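Sorting a Shared Study Room: Project Report

Group members: Lihua Mao, Yusri Tjoa, Izzati Setiawan
Supervisor: Ningsih Rahman

1. Background

The second-floor study room in Stondmont Hall is used by students from three programs. Books and handouts are left on the tables at the end of the day and end up in one pile by the door. In our first survey, students told us they often gave up looking for a book in the pile and borrowed another copy from the main library. Our project looked at whether a small organizer on each table would work better than the single shelf the room has now.

We had a budget of 80 dollars, which ruled out new shelving. The supervisor asked us to keep the tables in their present places and to use items that could be moved by one person.

2. Materials

Each test table had one desktop organizer, the kind sold for magazines and files. We used models with three vertical compartments. Lihua Mao wrote the labels and kept the list of books. The list came from the room's old catalog, which has 1,605 entries, many of them for books that are no longer there. We did not try to correct the whole catalog. Yusri Tjoa marked the entries we could match to a book in the room and left the rest alone.

3. Procedure

A table was cleared first, and the organizer was placed toward the back so that the front stayed free for reading and writing. Books were then laid flat and put into the compartments one at a time. Hardcovers went in with the spine facing out. Loose handouts were kept together in one compartment and were not mixed with books.

We took turns doing the sorting and writing notes. The work was done in 2 sessions, the second on a Sunday when the room was quiet. Between books we looked over the tabletop, as the tables are older and we had been asked to report any wear.

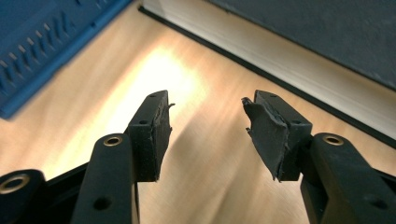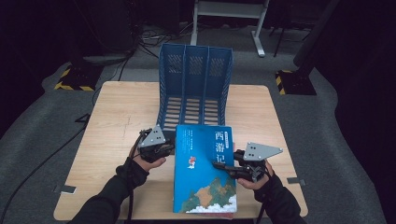 Figure 1. The light wood tabletop (first picture) and a table with the blue three-compartment organizer and a hardcover copy of 西游记 (second picture).

4. Observations

Large hardcovers were the hardest items to place. A thick book takes up much of a compartment, and the next one has to be pushed in beside it. Thin paperbacks had the opposite problem and leaned over when a compartment was half empty. Izzati Setiawan suggested filling one compartment fully before starting the next, and we did this for the whole second session.

The organizer is light when empty. It slid back on the table if a book was pushed in too fast, so we held the side with the other hand.

Sorting by title did not work well with books in more than one language. We changed to sorting by course, with a separate compartment for general reading. 西游记 was listed under general reading.

The tables have a few light scratches. We added these to the furniture sheet for the building office.

5. Results

After the second session, 9 students tried to find a book from a list we gave them. All of them found it at the test tables. Two said the labels were too small to read while standing, and one asked for a place to put returned books.

6. Further work

The labels should be reprinted in a larger size. We would also like to test a heavier organizer and leave the tables in use for a full month before checking them again. The book list has been handed to Hongjun Lü, who is continuing with the catalog next term.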